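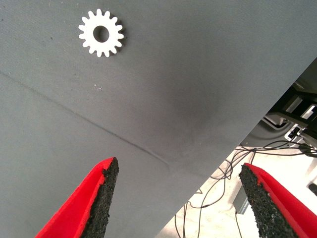
A small white gear on gray fabric.

Company > Who we are > About Notunance

Wed 29 August, by Edith Escobar

Notunance repairs clocks, mostly the kind people inherit and are afraid to wind. Ottavio Lombardi opened the shop with 400 dollars and a lease he hadn't read. Graziella Colombo joined the following June and read it.

We look after 80 tower and school clocks now, plus whatever comes through the door in a pillowcase. Estimates are free. Opinions on your uncle's earlier repair are also free, and harder to stop. We don't do smartwatches, and we close for lunch at a time Ottavio considers noon.

Recent
Winding the Salavholm station clock
Remo Bortolotti on cuckoos
Prices and pickup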